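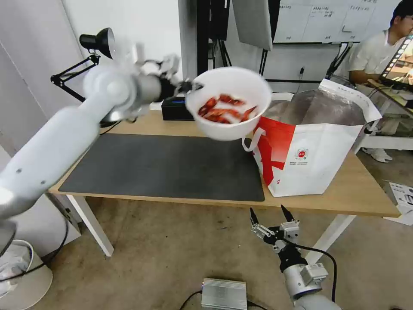
Three months of eating lunch at my desk and I finally have opinions about the Bendthorpe desk mat, so get comfortable.

I bought the big one in dark gray because my desk is a light wood top on white metal legs and it shows every single thing you do to it. Coffee rings, pen marks, the works. The mat cost me 115 dollars, which I know, I know. I stared at it in my cart for most of February. A plain felt one is maybe a quarter of that. But I'd already killed two cheap mats (one curled up at the corners, the other one shed fuzz all over my sleeves) and I was tired of it.

First thing: it's huge. Measure before you order! Mine takes up most of the desktop and leaves me a strip on the right, and that strip has become the takeout zone. A paper shopping bag fits there standing up, the kind with the rope handles and the crinkly silver foil inside that keeps your food warm on the walk home. I didn't plan it that way but now I'd be annoyed if the mat were any wider.

The rounded corners are a bigger deal than I expected. My last mat had square ones and I caught my forearm on them constantly. These just lie there. It was flat the first evening too, no stack of books needed.

Now, the food question, which is why most of you clicked. I eat messy stuff. My usual order from Michiels is a heap of something red and oily that I tip into a white bowl, and it spatters. On the mat, chili oil wipes up with a damp cloth and one drop of dish soap if I get to it the same afternoon. Leave it overnight and you get a faint shiny patch that takes a few more goes. Soy sauce, no problem at all. Melted cheese, let it harden and pick it off. The dark gray hides plenty, too. My friend Jelle Aerts has the cream version and he has stopped eating anywhere near it.

Heat is where I'd be careful. The little card in the box says not to put hot dishes straight on it and I'd listen. I set down a mug of Javatell right after pouring and got a pale ring that faded by the next morning, but it scared me. Bowls go on a coaster now.

Mousing is good, a touch slower than a cloth pad. Writing on it is lovely, there's just enough give under a sheet of paper. My black desk lamp clears it fine and doesn't throw much glare off the surface, although a shinier finish probably would.

Gripes: it smelled like a new shower curtain for 5 days. The underside grabs dust, so if you slide it out to clean, rinse it before it goes back or it starts to drift. And the Codthorpe mat, which I tried at a coworker's place, feels nearly as nice for less money, if you can live with a smaller size.

Would I buy it again? Yep, same color, same size. I'd wait for a sale though.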